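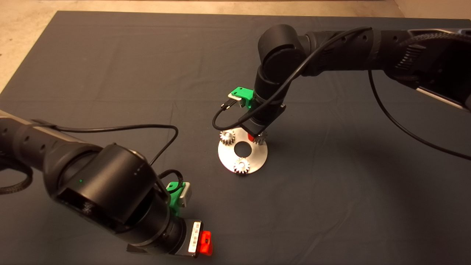
Planet gears on a plate, spacing and what to lay parts out on

gearhead_dale
Started Thursday, evening

Ok so a question for the small gearbox people. Three spur gears on a ring plate, hole in the middle for the sun. Lokach reduction kit, the older one. Mine feels notchy once all three planets are on. Two on, fine. Third goes on, tight spot every turn. Tried swapping which gear goes on which peg and the tight spot moves around, so now I dont know if its a gear or a peg. Anyone been thru this?

Also taking opinions on what you put under your parts. Been using a dark cloth and my shop buddy says its a terrible idea.

mulchpile
Tight spot moves when you swap = gear. Burr on a tooth prob. Run a fingernail round each one. Slow.

tin_snips
Disagree, could be either. If a peg leans a hair then every gear reads different on it. Check the pegs first, takes a minute. Small square against the plate, look for light.

ozark_bench
what tin_snips said. Also are you greasing before you test? Dont. Dry first. Grease hides everything till it doesn't

gearhead_dale
Dry yeah. No grease yet. Will do the square thing tonight.

ratchet_n_pawl
On the cloth. I'm pro cloth. Soft, parts don't roll, doesn't ding the teeth. Dark gray is the best color for this, silver gears jump right out at you. Had a white towel before and lost a washer on it for an hour.

mulchpile
Cloth is lint. Lint in a gear mesh is the whole reason people post threads like this one. Rubber mat, wipe it down, done. The Pritari one is fine and cheap enough.

ratchet_n_pawl
Depends on the cloth?? Terry towel yes, lint city. Flat tight weave, no. I've built 11 of these on the same piece of fabric, wash it, no softener, never had fuzz in a mesh.

mulchpile
And you'd know how. You take them all back apart?

ratchet_n_pawl
Some of them yes lol

tin_snips
Wrinkles bug me more than lint. Plate sits on a fold, rocks a little, then you're pushing a gear down crooked and blaming the peg. Pull it flat at least, or clip it to the table.

kestrel_flats
Late shift so quick one. My order for these, works for me:

Plate down flat, pegs up. Gears next to it on the cloth, not in a pile.
One gear on, spin it. Should coast.
Take it off, same gear on next peg. Same again for the third.
Then do the other gears, same way.

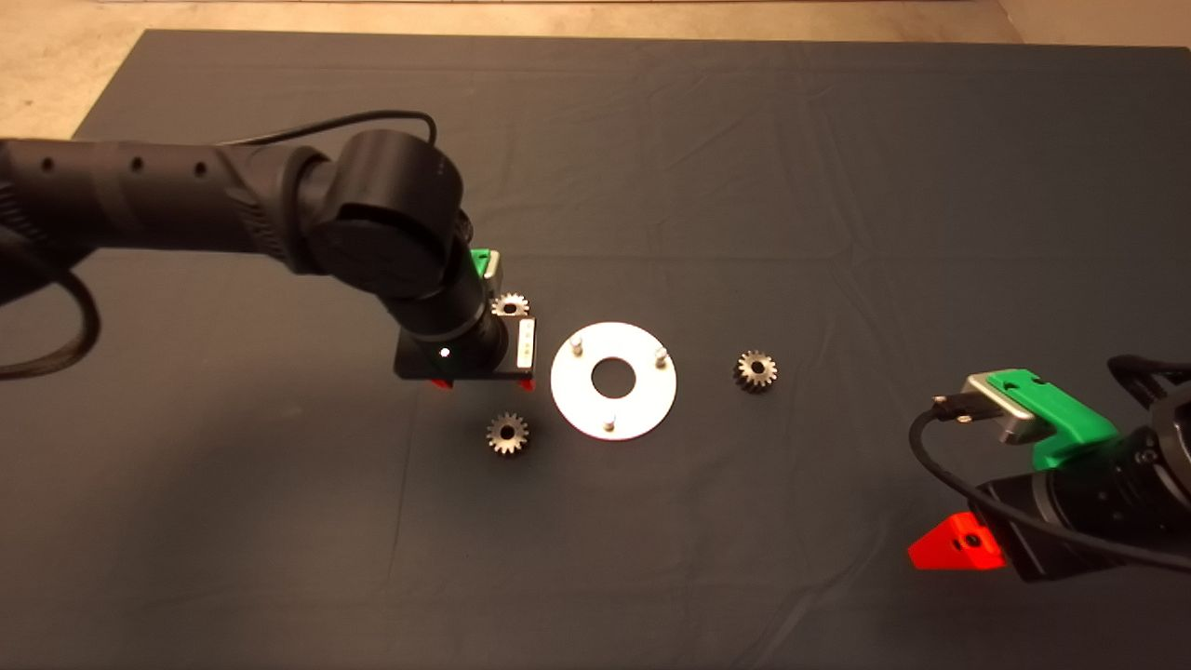 Write it down as you go, like a little grid. If one gear is bad on all the pegs its the gear. If one peg is bad with all the gears its the peg. Doing it with everything on at once tells you nothing, you're just shuffling the problem. And hold the gear by the rim, don't jam it on. Should drop under its own weight or near enough.

Then put the sun in and try again before you even look at the ring.

ozark_bench
^ this. the grid. should be a sticky

gearhead_dale
Ok doing the grid. How close is "near enough" on the drop? One of mine needs a light push.

kestrel_flats
Light push w/ one finger, ok. If you're reaching for a tool, no.

hollis_creek
Careful w/ the tooth count too. Lokach shipped two planets that look identical, I had a 36 and it was in a bag marked for the other one. Never would of spotted it by eye. Meshed with the sun fine by itself, fought the ring like crazy.

tin_snips
Thats a different kit isnt it? The one w/ the 42 sun?

hollis_creek
Might be. Had both on the bench at the time. Still, count em. Sharpie dot on the first tooth so you dont go round twice.

mulchpile
Sharpie comes off with alcohol before anybody yells at me

gearhead_dale
Update. Did the grid. Pegs all square as far as I can tell. One gear drags on all three pegs, worst in the same place. Loupe on it and theres a tiny burr right at the edge of the bore, not on a tooth at all. So half credit to mulchpile I guess.

Fine stone, two passes, wiped it off. Coasts like the other two now. Havent put the ring back on.

mulchpile
I'll take half

tin_snips
Check the matching edge on the other side of the bore too. If it was punched or drilled in a hurry theres usually one each end.

gearhead_dale
Yep smaller one on the back. Got it.

ozark_bench
what grease are you going with. Theres a 57 page thread on that already so maybe dont answer

gearhead_dale
Tan, the thin one, got half a tube left from the Plotov job. Tiny bit on each peg and a smear on the teeth.

ratchet_n_pawl
thin one's right for that size. And the cloth?

gearhead_dale
Staying on the cloth for now. Clipped it down like tin_snips said, way better. Might get a mat in March when I redo the bench.

mulchpile
get the mat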